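Forum > Access and Identity > Fingerprint readers > Enrolment problems

Fingerprint terminal rejects the same few people every morning

Posted by Yuto Oshima

Good day to everybody. I am responsible for the staff entrance in a food packing company near Harnamham. We have 36 people who come in by fingerprint. The terminal is an Alard, the wall model with the small glass window, and it was installed in July by a firm which does not answer my emails very quickly.

For most of the staff it works well. But there is a group, mostly from the washing area, who are refused almost every morning. They try four or five times, then they ring the bell and I must go down and open the door by hand. After the lunch break the same persons usually enter at the first try. I have cleaned the glass with the cloth that came in the box. I have also registered two of these persons again, and it was better for a few days and then it was bad again.

The log shows 588 refused attempts since the installation. I do not know if this is a high number for such a device. In the menu there is a setting named "Match level", which is now at 4 from 5. I am a little afraid to change it, as the door leads also to the office where we keep the wage papers.

My wish is to know three things. Should I lower the match level? Is it better to register again all the people, or only the difficult ones? And is it possible on this model to give a card to some persons and leave the finger for the others? I read the manual two times and the part about cards is only half a page.

Kumiko Tanabe

Please do not lower the match level for the whole door as the first step. On the Alard the level can be set for each user. Go to Users, choose the person, then Advanced, and there you find "Personal level". If it is empty, the person uses the general one. You can put 3 for the difficult people and leave 4 for the rest.

Before this, I would look at how they were registered. People who wash things all day have soft and worn ridges, and in the cold morning the skin is also dry. The reader sees very little. If you registered them in the afternoon, the stored print is of a warm finger and the morning finger looks quite different to it. So register them when they arrive, before the shift. Take 2 fingers from each hand and not only one. The middle finger is often in better condition than the index finger, and many installers forget to try it.

When you do it, look at the quality number which appears for a moment after each press. I do not accept anything below 60 in our building. If the number is low, ask the person to press more flat, with the centre of the finger and not the tip. Pressing very hard makes it worse. Delete the old prints of this person before you save the new ones, otherwise the terminal keeps the bad one and compares with it also.

About registering all the people: I would not. The prints that work, leave them.

For the cards, yes, it is possible, but the card reader is an option inside the case. Look at the label on the bottom side. If the model number ends with C you have it. If not, you can still give a PIN code. Under Users you choose "Finger or PIN". Be careful to choose "or". There is also "Finger and PIN", and with this one your washing people will be outside even longer.

One more point. You should in any case have a second way to enter for somebody who has no usable fingerprint, and for somebody who does not want to give it. Depending on your country this may be a legal matter and not only a technical one. Please ask the person who handles personal data in your company.

Genji Uchida

Hand cream. We put a bottle near the door and told them to use a very small quantity and wait one minute. Works for dry fingers. Clean the glass more often if you do this, it becomes greasy.

Katsuhiko Kawaguchi

We had the same complaint in our Chiba warehouse and changed to a Brakeritz face terminal. No problem with fingers of course, but when the low sun comes through the gate it does not recognise anyone, and we had to build a small roof. Also all the people had to sign new papers. I would first try what Kumiko wrote, a new device is expensive and it has its own troubles.

Comments (4)

Yuto Oshima: Thank you very much to all. My model number has no C at the end, so it will be PIN. I found the personal level exactly where Kumiko explained. I will register the washing team again tomorrow at the start of the shift.

Shigeru Miyazaki: Is the quality number also shown on the older firmware? Mine shows only a green bar.

Kumiko Tanabe: @Shigeru, on the older one you must switch it on, in Service > Display > Show values. The service code is on the paper inside the cover.

Yuto Oshima: Small report. The index fingers of one colleague gave 41 and 38, but his middle finger gave 77. He came in at the first try today. One other person still has difficulty and she now uses the PIN.

Contact | Forum rules | Thread 2277 | Copyright of each post remains with its author | Back to top

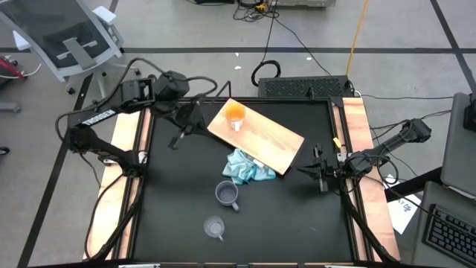
Mugs, a glass cup and a light-blue cloth near a wooden board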